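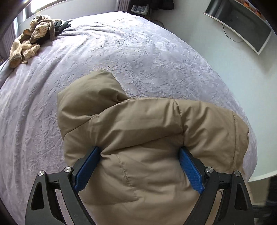

Padded garment on the lavender blanket

From: Tahsin Kanagaratnam
To: ehr-infrastructure list
Subject: Re: Moving the reporting database first, or last?

Hello Jevia, hello all,

Thank you for the long message. I answer inside it, and then I write something more at the end, because your question about the interface engine deserves more than two lines.

> We are a group of 3 hospitals and a number of clinics, and we have
> signed to move our patient record system out of our own data center
> into hosted cloud. The vendor of the hosting proposes to move the
> reporting database first, then the test environments, then
> production. Our DBA thinks reporting should go last. Who is right?

I think your DBA is right to worry, but I would still move reporting before production. At Atcombe we did it in this order: training environment, test, disaster recovery copy, reporting, production. The training environment is a good first patient. If it is down for a morning, some people are angry and a class is moved to Tuesday, and that is all the damage.

The problem with reporting as the very first is that it has more connections than people remember. We had a list of the extracts which leave the reporting database every night. The list was made by careful people and it was still wrong. There were jobs which were written by someone who left years ago, and they sent files to the pharmacy buyer, to the lab billing, to a quality registry. They used the server name directly, written in the script. When the server name changed, they failed silently. We found 10 of these in the first week, and the last one only when a department asked why their numbers did not change since January.

So my advice is to turn on connection logging on the old reporting server now, today if you can, and leave it on for two full month ends. One is not enough. Some jobs run only at the close of the quarter also, and for those you need to ask finance with a lot of patience.

> Second question is about latency. The vendor promises that users will
> not notice any difference. Did your users notice?

Some did. The main client was fine. We publish it through a virtual desktop, and the desktops moved together with the application servers, so the traffic between them stayed short. What the users noticed was everything which stayed behind in the building. Label printers were the worst. A wristband which before came out while the nurse was still turning to the printer now came out after a short wait, and in the emergency department a short wait feels long. The print job was traveling from the cloud to our old print server, then back to the cloud for a status check, and then to the printer. We put a small print server at each site and stopped the status check, and the complaints stopped too.

Document scanning was the second one. The scanning stations at registration were saving every page as a very large color file. On the local network this was never visible to anybody. Over the new circuit it was visible. We changed the setting to black and white at lower resolution for insurance cards and consent forms, after health information management agreed to it in writing. Please get that agreement before, not on the night of the change as we did.

> Also, did you keep your two circuits with the same carrier? We have an
> offer from Ornov for both and the price is attractive.

We use two carriers and I would not do it differently. I have nothing against the offer you received, I do not know the details. But ask them to show on a map where the two lines enter your building and where they meet on the way. In our case both carriers first showed us two nice lines, and both lines went through the same street cabinet. It took five months to get the second line through another entrance. If I could give only one piece of advice for the whole project it would be to order the circuits before you order anything else. Everything in the cloud can be made in an afternoon. A hole in a street needs a permit.

> Last one. Our interface engine is old and nobody wants to touch it.
> Can it stay on premises for a year while everything else moves?

It can, and ours did, for longer than planned. But I want to be careful with my answer, because I have heard people on this list say that it makes no difference, and for us it made some.

We have many interfaces, and most of them are quiet. The laboratory results, the admission messages and the radiology orders are the heavy ones. With the engine in our building and the record system in the cloud, each message crosses the circuit and each acknowledgment crosses it back. The engine sends one message on a connection and waits for the acknowledgment before it sends the next. When the round trip became longer, the speed of a single connection went down. In a normal hour it did not matter. On the morning after the cutover we had 2000 results waiting in the queue for the main lab, and it emptied much more slowly than it would have before. The physicians on the morning round did not see the potassium values, and they called, and they were right to call.

What we did after:

- The lab interface was split in two connections, by the sending site. We checked with the lab people that messages for one patient always go through the same connection, so the order is kept. Please do not skip this check. If a corrected result arrives before the first result, you have a real safety problem.

- We set an alarm on the age of the oldest message in each queue. Before, the alarm was only on the number of messages, and a quiet interface with a single stuck message never reached the number.

- We wrote a page for the help desk which explains how to recognize a slow interface from a stopped one. My colleague Tse wrote it, and I can send it to you off the list after I remove our server names.

The VPN tunnels to outside partners are a separate subject. Each partner has his own firewall team and his own calendar for changes. If your outside IP addresses will change, write to the partners very early. We had partners who answered in a day and one who needed eleven weeks, and this was a small imaging office with a single firewall. Keeping the engine on premises lets you keep the old addresses, and this was for me the strongest reason to leave it for the later phase.

About the money, as you did not ask but your manager will. Our cost in the first months was higher than the plan, mostly for two reasons. We paid for the old storage and the new one together for longer than expected, and the test environments were running all night and all weekend with nobody inside. We now stop them in the evening by schedule. The build analysts did not like it in the beginning - one of them does his best work at 2 in the morning - so we gave them a button to start an environment by themselves. It stops again after four hours if they do not extend it.

One thing I would like to ask back, to you or to anybody who reads. How do you test your downtime procedures now? Before, we did the read-only exercise from our own second room, and it was simple to arrange. Today the hosting side must be present, and they want the date very long in advance, so the exercise became something prepared and polite, and I am not sure it shows us how the night shift would manage a real outage. I would be glad to hear how other hospitals do this, especially the small ones.

Jevia, if you want to talk by phone, the mornings are better for me. Write to me directly and I will send the number. I will also look for our old inventory sheet for the extracts, it has columns for the owner, the schedule and the last person who knew the password, and the third column is sadly the most used.

With kind regards,
Tahsin Kanagaratnam
Infrastructure, clinical systems
Atcombe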